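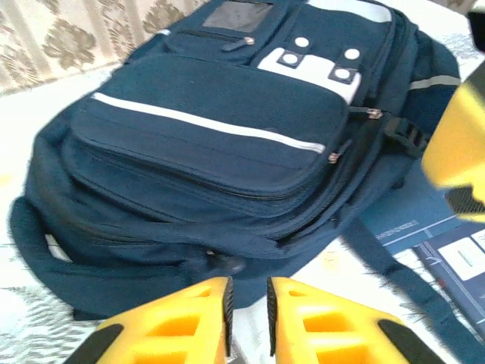
Student Projects / Food Studies

Holding Temperature and Texture in Takeaway Rice Noodle Soup

Vimala Annamalai
Submitted Friday, May 10, 2024

1. Aim

The project measured how quickly rice noodles soften when a takeaway soup is packed in one container, compared with noodles and broth packed apart. The dish was the chicken noodle soup sold at Suvarna, a small restaurant near the college.

2. Method

Portions were bought in pairs, one packed each way, and carried to the teaching kitchen in an unlined bag. The walk took 25 minutes. Broth temperature was read on arrival with a Prakeo probe thermometer. Noodles were drained for 60 seconds, weighed, and scored for firmness by two tasters on a five-point scale. The tasters were not told which packing had been used.

3. Results

Noodles packed in broth gained weight in every pair and scored lower for firmness. The broth in these portions was also cloudier and had lost volume. Separately packed noodles stuck together but loosened once the broth was poured over. Broth packed alone arrived slightly hotter, as no cold garnish had been added to it.

4. Limits

Portion size varied between visits, and the restaurant changed its noodle supplier in December, so earlier readings were discarded. Both tasters were students on the same course. Thicker noodles were not tested.

5. Further work

The test should be repeated with an insulated bag and with egg noodles.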